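Laborbuch Datenschutz/Apps, August

9:40. Die Tundari-App weiter auseinandergenommen. Ausgangslage für alle, die später einsteigen: Eine Taschenlampen-App (ja, die gibt es noch) möchte das Mikrofon benutzen. Laut Hersteller »zur Verbesserung des Lichterlebnisses«. Ich habe mein Lichterlebnis geprüft und keine akustische Komponente gefunden.

Aufbau wie gehabt: Testhandy ohne SIM, eigenes WLAN, Mitschnitt über den Proxy Hillgate. Zertifikat neu eingespielt, das alte war abgelaufen. Hat mich den halben gestrigen Nachmittag gekostet, weil ich den Fehler selbstverständlich überall sonst gesucht habe. 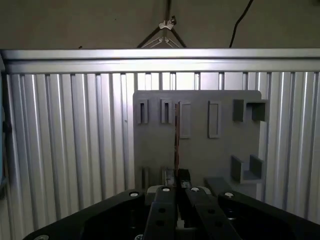 10:25. Erster Durchlauf, 30 Minuten, App offen, Mikrofon verweigert. 2494 Anfragen. Für eine Lampe, die an oder aus sein kann, finde ich das gesprächig. Der Großteil geht an zwei Adressen, die beide nach Werbenetz aussehen. Inhalt: Gerätemodell, Akkustand, Sprache, Zeitzone. Audio ist keins dabei, wäre bei verweigertem Zugriff auch bemerkenswert gewesen.

11:30. Zweiter Durchlauf, Mikrofon erlaubt, sonst alles gleich. 3833 Anfragen. Garnet Fortin meint, der Unterschied könne auch daher kommen, dass die App nach der Freigabe ein weiteres Werbemodul nachlädt. Klingt plausibel, ärgert mich trotzdem, ich hatte die Überschrift für den Bericht schon fertig.

Die Pakete sind klein, für Tonaufnahmen eigentlich zu klein. Erkannte Stichwörter würden aber hineinpassen. Das Feld »ctx« ist verschlüsselt, da komme ich mit dem Proxy allein nicht weiter.
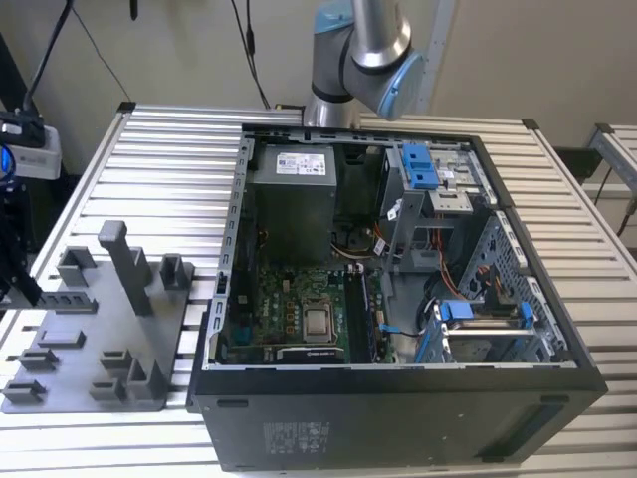
14:10. Nesma Tawfik hat die App dekompiliert. Die Klassen heißen a, b, c und so weiter, mit einer Ausnahme namens »ListenerFinalNeu2«. Der Listener reagiert offenbar auf Lautstärke, gedacht für Stroboskop zur Musik. Die Funktion taucht im Menü nirgends auf. Ob der Pegel auch in »ctx« landet, ist offen.

15:30. Mail an Vatthorpe (steht als Anbieter im Impressum). Automatische Antwort nach wenigen Sekunden: Man nehme Privatsphäre sehr ernst. Zum Lesen der Antwort soll ich Cookies zustimmen.

Offen:
– Dritter Durchlauf mit Musik neben dem Gerät, danach in Stille. Paketgrößen vergleichen.
– Nesma sucht den Schlüssel für »ctx«.
– Garnet prüft, ob die ältere Version dasselbe Werbemodul lädt.
– Mitschnitte in den Projektordner, bitte nicht wieder unter »test_neu«.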